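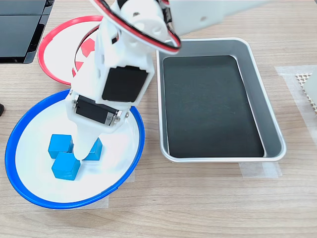
October 26, 2025
Notebook, small arm bench. Written up by Skye Strachan

OK, so the finger question again. I've spent most of today going back and forth between the two finger sets for the little white arm, the pointed ones Benedikt drew up back in September (he calls them the Tirolik fingers, after the folder they live in) and the stock ones it came with, and I want to get this down before I forget which complaint belongs to which. The job is the same as last time: cubes out of the metal tray, sorted by color into the two bowls, red to red and blue to blue, then back again. What I care about today is the going back. Dropping a cube into a bowl is easy. Getting one out when three blue cubes have huddled together on one side and the fingertip has to come down right in among them, that's where all the trouble is!

The tapered tip does fit into small gaps, I'll give Benedikt that. When I jogged it down by hand at the slowest speed I could slide it between two cubes without shoving either one very far. The catch is that it wants to be well lined up. If the wrist is a few degrees off, the tip lands on a top edge, the cube tips, and then it leans on its neighbor and I'm chasing both of them toward the rim. Lieselotte came by while I was doing this and asked if I was playing marbles. Sort of, yes.

Things I changed, in order, so that somebody can undo them:

Approach height up by 10 mm over the bowls. It was clipping the rims on the way across, and every time it did that the bowl crept a bit and my saved positions were garbage. Re-taught the bowl positions after this, so the old Morer file is no good anymore. I renamed it with OLD in front, please don't load it.

Close speed down to 40 percent. At full speed the moving finger smacks the cube before the other side is touching, and it squirts out sideways. At 40 it pushes the cube over gently and then both sides meet. Slower than that and I just get bored, no improvement I could see.

Wrist angle is now picked per cube instead of fixed. This is the one that helped most. Frauke has been saying this since the start and I kept putting it off because it meant touching the Meinecke controller config, and I hate that config. Sorry Frauke. It took me a whole hour and most of that was a missing comma.

I did 10 picks from the blue bowl with the fixed angle and 10 with the per-cube angle, reshuffling the cubes by hand in between. Fixed got 2. Per-cube got 9. That's a tiny test and I did the shuffling myself, so I was probably being nice to it without meaning to, but still, 2 to 9! The one it dropped was a cube shoved up hard against another with their faces flush, and I'm not sure any finger shape would help there. Maybe nudge first, then pick.
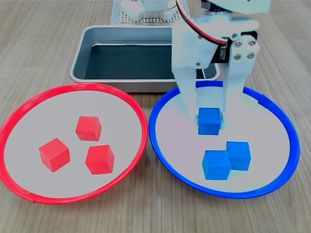 Spread out cubes are no problem at all, by the way. The red ones had plenty of room between them this afternoon and I barely had to think about angles, it could come in from pretty much anywhere as long as it squared up to two side faces. So the bowls aren't really the hard part, the crowding is. I'd like to stop reporting one number per bowl and split it into "cube on its own" and "cube touching another cube." Bernadette, if you're reading this, could the log sheet get an extra column? I've been scribbling a T in the margin and I can already tell I won't remember what it means next month. (T = touching.)

Camera stuff, short because I ran out of patience. With the view from the front, the arm hides part of the blue bowl right when I most want to look at it, and the far cubes vanish behind the fingers on the way down. The color picking is fine. The angle estimate gets jumpy when two cubes of the same color are pressed up against each other, it sees one long lump and happily gives me the angle of the lump. For now I grab the estimate before the arm moves in and then hold it. Benedikt thinks a second view from the left would fix this and he may well be right, but we'd have to find somewhere to clamp it that isn't in everybody's way.

One more thing on the cable. The bundle up by the top joint loops out pretty far and I got worried about it at the far end of the wrist turn. I watched it through a full sweep and it didn't snag, but it does get pulled. I've limited the wrist a little on that side until someone with neater hands than mine reroutes it.

Haven't decided on fingers for the Wumimura demo. Leaning toward the pointed set, with the per-cube angle switched on. Frauke wants to try the stock ones with something grippy stuck to the inside faces before we commit, and that's fair, I never gave them a proper run with the new angle code. So that's next: same 10 picks, stock fingers, 40 percent close, and someone other than me shuffling the cubes.

Settings are saved under my initials. Power is off at the strip. The spare finger screws are in the lid of the Tirolik box, NOT in the box, I moved them.

Small arm bench notebook | Questions: ask Skye or Frauke | Back to top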